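Cheap eats near Panyasiri market, anyone?

skirach_sam
Back in town since February and wondering if the noodle lady by the Panyasiri market gate is still going. I used to get the duck noodles there twice a week, 33 baht with the extra broth, and I've been dreaming about them!

xinyi_d
Still there, but she's moved inside next to the fruit stalls. Opens at 2 now and she's usually sold out by dinner. The duck is 45 these days, sorry. 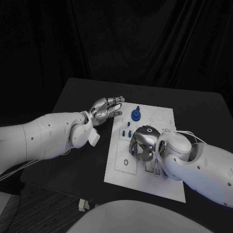

laurinda.c
45 is still fair if you ask me. Go for the dry version and ask for the chili vinegar on the side (she makes it herself and it's fierce).

Vullari
Gotta disagree, portions have shrunk. I counted 18 steps from her stall to the curry rice guy and he fills the plate for 40.

skirach_sam
Curry rice guy puts sugar in everything though?

Vullari
Only the green one. Get the pork with the long beans.

xinyi_d
No no, duck first, then argue about it.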